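Buying grippers before buying the robot: a talk with the woman who plans the equipment at Climivow

The equipment planner at Climivow keeps her budget on one sheet of paper, folded in her jacket pocket, and she takes it out within a minute of sitting down. It has been erased and rewritten so often that the middle has gone gray. "I love this sheet," she says. "Everyone groans when it comes out and I get excited!"

Climivow is a small shop that works on household handling, meaning the business of getting a machine to pick up the stuff people own. It has two robot arms on order for next year and spent most of its first equipment money on hand-held grippers, the kind a person carries through a task while the tool records it. I wanted to know how that decision got made, and what she would tell another small group trying to do the same with not very much.

She started with the arms. The first draft of the plan, written in April, had four of them, a mobile base and almost nothing else. "It looked great on paper. Then I went line by line and asked what each arm would be doing in its first month, and the answer for three of them was sitting there. We had no data to train on. We had no fingertips we trusted. I'd have bought four very expensive coat racks."

So the arms were cut to two and pushed back, the base went away entirely, and the money moved to hand-held units, spare fingertips, storage and paid hours for the people who would use them. She asked for quotes from two suppliers, Warer and Jatance, and says the useful part was the questions they asked her in return. Warer wanted to know the smallest thing she expected to pick up. "I said a coffee mug, like an idiot. They said no, the smallest. I went home and looked in my drawers, and I had a completely different list by breakfast."

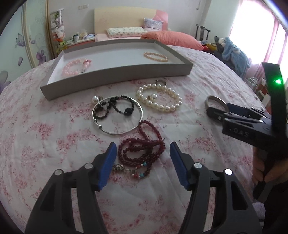
Small objects are where her budget lives now, and she talks about them with real delight. A box can be grabbed a little wrong and still come up. A necklace can't, or it comes up as a surprise. Her advice is to price the tool against the worst thing on the bed. A silver bangle is a hard, thin hoop, a loop of big round pearls wants to roll and shift, and a long string of dark red beads lying in coils changes shape the moment you touch any part of it. "Put all of those down on a flowered bedspread and try to write one spec that covers them. You can't do it in an afternoon, I've tried. But you learn so much about what you should be paying for!"

What she pays for, mostly, is pads. The fingertips get their own line on the sheet, separate from the grippers, and it is bigger than the one for cables, cases and chargers together. She plans to replace every pad after 60 hours of use, whether it looks worn or not. A visiting engineer told her that was wasteful. She kept it. "A pad that's gone slick doesn't tell you. You just get a week of slightly worse picks, and then you're arguing about software."

She also buys in pairs. Plenty of jobs in a bedroom or a kitchen need one hand to steady and one to lift, and she regrets that her first order was an odd number. It was five units, which made two pairs and a leftover. The leftover has since become the spare, and she now writes a spare in from the start. "So five was the right answer, I just got there by accident. Next time I'll do it on purpose and look smart."

I asked about the cost people forget. She had her finger on the line before I finished. Storage, then time. Recordings pile up quickly, and her first guess at drive space lasted nearly a month. Time is harder to defend in a meeting. Each session has setup, tidying, checking the recordings and putting someone's belongings back where they were, and all of it is paid. She budgets an hour of that for each hour of handling.

Does she ever buy used? Yes, and cheerfully: tables, lamps, shelving, monitors. Her storage racks came out of Tshabalala, a furniture warehouse that was clearing its back room. She won't buy used grippers unless the seller can say how many hours are on them and will let her open and close the jaws herself first.

The arms are still on the sheet, at the bottom, in pencil. She wants them chosen to suit the fingertips that have been proved by hand, and she has asked both suppliers whether the same pads can be mounted on an arm without an adapter. One said yes straight away. The other is checking, and she has left the box next to its name blank.

"Ask me again when the pads come in," she says, folding the sheet back up. "I'm hoping for a bigger box this time. We go through them like crazy."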